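I've been meaning to sort the craft drawer since June, and yesterday I finally tipped the whole lot out. Pens, odd lids, two half-used rolls of Odetti ribbon and at least 20 little tubs I'd completely forgotten buying!

The plan was simple – one blue divided bin for the round tubs, and anything that writes goes in the old Dunbar biscuit tin. I'm very fond of a bin with compartments (I got mine in the Fladaver sale) and the tubs sit in a row so nicely that I keep going back to look at them.

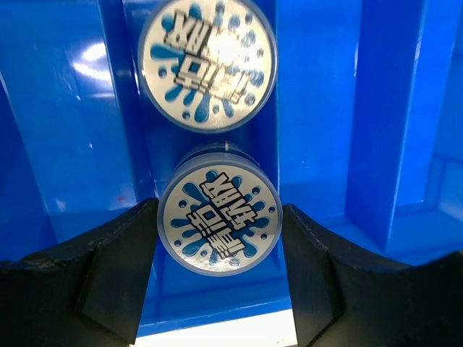
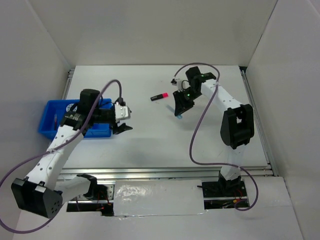

First photo: two of the clear tubs in the blue bin, splashy stickers facing up. Second: the highlighter with the pinky-red cap, out on the table.

I haven't decided about the highlighters yet. I could keep them with the pens, but I use them every day and the tin lid is a pain – so they may end up in a mug on the desk. Ribbon next, once I've had a cup of tea.

© Zomonar blog | Contact | Back to top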